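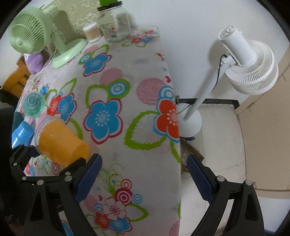
A tablecloth is a flat textile laid over a table to protect its surface or to decorate it. Cloths are classed by fibre, by weave and by the way the pattern is applied. In a woven pattern, as in damask, the design is formed by the threads themselves and can be read from both faces. In a printed pattern the colour is laid on a finished ground, usually white, and large motifs with hard edges are easier to produce: blue and red flowers set among green leaf outlines, striped circles and concentric rings can share one cloth. Each colour in such a design traditionally needs its own screen or roller.

Sizing

The size of a cloth is given by the table top plus the drop, the length that hangs below the edge. The drop is measured from the top surface and is counted twice in each direction. A square table with sides of 120 cm and a drop of 40 cm takes a cloth of 200 cm. Formal settings use a longer drop, in some cases reaching the floor. Round tables are normally dressed with round cloths, though a square cloth may be used where uneven corners are acceptable.

Printing

Block printing is the oldest method still in use. Flat screen printing suits short runs and wide repeats. Rotary screens are faster, but the height of the repeat is limited by the circumference of the cylinder. Digital printing removes this limit and is priced by area, with little setting-up cost.

Misalignment between colours is known as poor register. It appears as a thin white gap or a dark overlap at the edge of a motif. Designers often draw a coloured outline around each petal or leaf to hide small errors. Rieger's handbook of household textiles treats this outline, called a trap line in the Lirnance mills, as a separate colour in the printing order.

Care

Cotton and linen cloths printed with reactive dyes can be washed at 60 °C. Pigment prints are held on the surface by a binder and wear first along the folds and at the table edge. Wax is lifted with a blunt blade before washing. Starch gives a firmer drape but should be rinsed out before long storage, as it attracts insects.

See also: Damask; Napkin; Oilcloth; Table runner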